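How to Get Soap Scum Off Shower Glass (Without Buying the Whole Aisle) 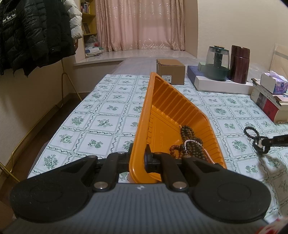
What you're dealing with

I've been cleaning rental apartments for 19 years, and I have a low opinion of anything that comes in a spray bottle with the word "miracle" on it. Shower glass brings out the worst of them. The cloudy film on your door is usually two problems sitting on top of each other: soap residue, which is greasy, and hard water minerals, which are chalky. Most products are decent at one and poor at the other. Then the label says "repeat if necessary" and you use up the bottle.

So find out which one you have before spending money. Put a drop of dish soap on a damp cloth and rub a patch the size of your palm. Rinse it and let it dry completely. If the patch is clear, you have soap. If it dries with white spots or a haze, you have minerals. If it's a little better but still ugly, you have both, like most people with a water heater and a family.

Wet glass always looks clean. That's how the demonstration videos work, and it's why I don't believe any "after" picture taken with water still running down the door.

What you need

White vinegar, the plain 5 percent kind
Dish soap
A non-scratch sponge (the white or blue pads, never the green ones)
Two microfiber cloths
A squeegee
Baking soda for the track at the bottom
Rubber gloves

You'll notice there's no brand on that list. I tried Dramico for most of a winter on the say-so of a supply salesman. It smelled like a pear and did what dish soap does. Flidel is stronger and does cut minerals, but read the back: it's an acid cleaner with a perfume in it, and you already own vinegar. If somebody gives you a bottle, fine, use it.

Before you start

Check what's around the glass. Vinegar will etch marble, travertine and limestone, and it isn't kind to some grout either. If your shower has natural stone, stick to dish soap and a stone-safe cleaner and skip step 2.

Check whether the glass has a factory coating. The paperwork will say, if you kept it. Some coatings don't like acid, and the manufacturer gets to decide what counts as misuse.

Never use vinegar with bleach or right after bleach. The gas it makes will hurt you. If you sprayed a bleach cleaner in there this morning, rinse everything well and do this job another day.

Step 1. Wash off the grease

Run the shower hot for a couple of minutes, then turn it off. Squirt dish soap on the wet sponge and wash the whole door from the top down, using small overlapping circles. Do the handle and hinges too. Rinse. People skip this and go straight for the acid, and then the acid sits on top of a layer of soap doing nothing.

Step 2. Vinegar, and then leave it alone

Warm a cup of vinegar until it's about as hot as tea you could drink. Don't boil it. Pour it into a spray bottle with a teaspoon of dish soap and swirl it. The soap is there to make it cling.

Spray the glass until it's covered. Wait 15 minutes. Spray again if it starts to dry. For bad spots, soak a paper towel in vinegar and stick it to the glass.

Scrubbing at this point is wasted effort. Go do the sink.

Step 3. Scrub and rinse

Use the non-scratch sponge with light pressure. The film should come off feeling slightly gritty. Rinse with plenty of water, including the metal parts, and don't let vinegar sit on the trim.

Step 4. Dry it and take an honest look

Squeegee from the top, then go over it with a dry cloth. Now look at it from the side with the bathroom light on. If there's still haze, do step 2 one more time. If there's haze after 3 rounds, the glass may be etched, and etching is damage. No cleaner fixes that, including the ones that say they do.

Step 5. The track

Sprinkle baking soda in the bottom track, add a splash of vinegar and work it with an old toothbrush. The fizzing is mostly a show. It's the brush that gets the gunk out. Wipe with a paper towel and rinse.

About those tricks you've read

Dryer sheets: They work a little on soap film. They also leave a residue of their own, and I don't see the point of swapping one film for another.

Razor blades: I've used one on plain old glass. Tempered glass can scratch from a single bit of grit under the blade, and most shower doors are tempered. Don't.

Car rain repellent: Water does bead up for a while. It also makes the tub slippery if you drip it, so keep it off the floor.

Keeping it clear

Squeegee after the last shower of the day. I know. I resisted it too. Bar soap leaves more scum than body wash, so switching helps if your family will go along with it.

Last updated April 2019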